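Home | Posts | Replies | Media | About

Widad Darwish
Jun 25, 2023

Okay, I promised a few of you I'd write up what my days look like now that I'm on the suturing project at Nanthorpe, and I have a cup of tea and a free evening, so settle in. This will be a long one. (They're always long ones, you know me.)

The short version: I sit at a console, I put my fingers in two sets of loops, and I sew. Two robot arms at the other end of the room copy my hands. Everything the arms do gets saved along with the video, and all of that becomes the lessons a learning program studies from. So I'm a sewing teacher, sort of! My grandmother would be delighted.

We work on tissue, with real needles and real thread, and I have to say the first week humbled me. I've closed plenty of wounds by hand over the years. Through the console you can't feel the thread pull. You learn to watch for it instead, in how the tissue puckers and how straight the strand goes.

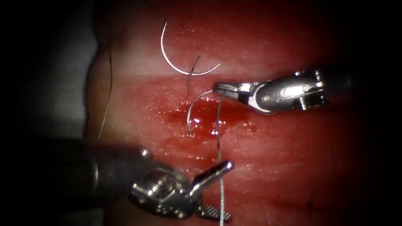

Two arms, two needles, and a long strand of suture between the tools.

People ask which part is hardest to teach and they always expect me to say the knot. For me it's handling the needle. If you grab it too near the tip you've got no room to push, and if the angle is a little off it wants to roll in the jaws. With my own fingers I fix that without thinking. At the console I have to decide to fix it, and then do it slowly enough that the recording is some use to somebody.

Guzmán, who set up our console and has the patience of a saint, told me early on to leave my small mistakes in. If I fumble a grab and recover, that stays in the set, labeled as a recovery. I hated this at first! I wanted every run to be pretty. But a program that has only ever watched perfect sewing has no idea what to do when the needle slips, and needles slip.

We did 28 runs in my best session so far. I was very proud and then I went home and slept like a log.

There are cameras out at the ends of the tools too, and I love those views more than I expected to. From the side everything looks tidy and far away. Up close you see every cut end.

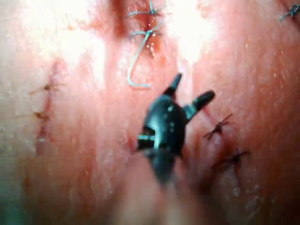 Jaws open between the rows. Pale blue-gray knots at the top, darker ones to either side.

Someone on the last thread asked if I trim all my tails the same length. I try to! The goal is short enough to be neat and long enough that the knot doesn't work itself loose. I'd love to tell you I hit it every time. I do not, and my students from years ago would be thrilled to hear me admit it.

A word about knots while I'm here. With an instrument tie you wrap the thread around the jaws of one tool, reach through for the short end, and pull it back through the loop. Doing that by remote control means getting both hands to agree on where the middle is, and you're judging depth through a screen. My trick is to bring the two tools close together before I start wrapping. Big sweeping loops look lovely, and they snag on everything.

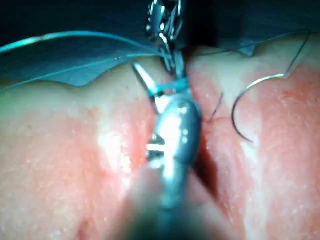
Teal loop snug around the jaws, right over the wound.

The software we use for sorting the recordings is called Virkico, and I'm slowly making friends with it. You scrub along and mark where each step starts and stops: pick up, bite, pull through, wrap, tie, cut. It took me 39 minutes to mark up one run the other evening, which is a lot longer than the sewing took. Grodo, the model we're training, gets its next round of lessons in September, so there's plenty of marking between now and then.

And yes, I've seen it try a stitch by itself. I caught myself leaning forward in my chair the way you do when a toddler goes up the stairs. It's hesitant in places where I'm hesitant, and I had a good laugh about that on the drive home. I need to be more decisive on my second bite, clearly.

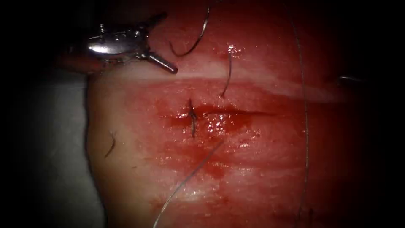

Photo: workspace camera, Nanthorpe suturing project

One tied stitch, jaws wide, bits of thread here and there. I have a real soft spot for a single stitch on a long cut. There's still so much of the line to go, and the spacing of everything after it depends on where you put that one.

If you sew, or operate, or tie fishing flies for that matter, tell me how you learned to keep your off hand quiet. Mine wanders. I've been at this 4 months and I still look over and find the left tool drifting away as if it had somewhere to be.

More soon, I want to do a post just on needle angles. Thank you for all the kind notes on the last one, I read every single one of them.

More from Widad Darwish
- My first week at the console, and my poor shoulders
- Which thread shows up best on camera?
- 2 ways to hold a curved needle
- Marking up recordings without losing your mind

Contact | © 2023 Widad Darwish | Back to top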